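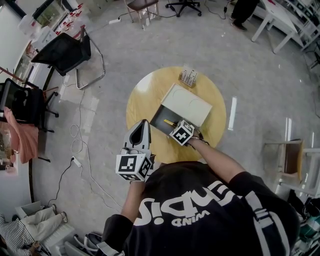
Georgiev, the family-run dumpling and noodle restaurant on the east side of Sasthorpe, will reopen Wednesday at 5 p.m. after being closed for most of the winter.

Owner Siamak Ghaffari said the kitchen has a new exhaust hood, a second steam table and a bigger walk-in cooler. The dining room now seats 30, down from 44, with the old back section given over to prep space.

"We were always short on room behind the counter," Ghaffari said. "People waited too long for their food. I would take fewer tables and get the plates out."

The menu is shorter too. It drops to 14 items at dinner, with the lamb dumplings, the hand-cut noodles in broth and the cold eggplant all staying on. The fried rice plates are gone. Roast duck will be sold whole or by the half on Fridays and Saturdays, and has to be ordered a day ahead by phone.
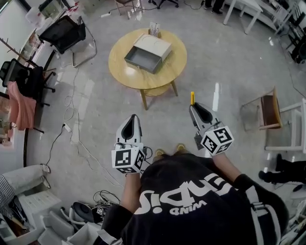

*A round wooden table with a lower shelf, seen from above.*

Kofi Nyarko, who ran the kitchen at Zikport until it closed last fall, has joined as head cook. He said he spent February working through the broth recipe with Ghaffari's mother, who started the restaurant and still comes in most mornings.

"She changed one thing and then changed it back," Nyarko said. "It's the same broth."

Prices are going up on most dishes, by a dollar or less. The lunch special, a bowl of noodles with two side dishes, keeps its old price through the end of spring. Lunch service won't start until the second week.

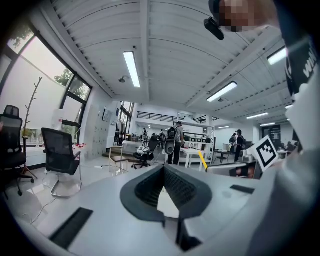 Ghaffari said the restaurant served 970 orders of dumplings in its last week before the work began, a record for the place. The new steam table should let the kitchen make up to 2,000 a week, though he doesn't expect to need that right away.

Takeout orders can be placed by phone or through Ernix, the local ordering service, starting at 4 p.m. on opening day. Delivery is not available yet. There is parking behind the building - enter from the alley, as the front lot is still being repaved.

Georgiev will be open for dinner Tuesday through Sunday.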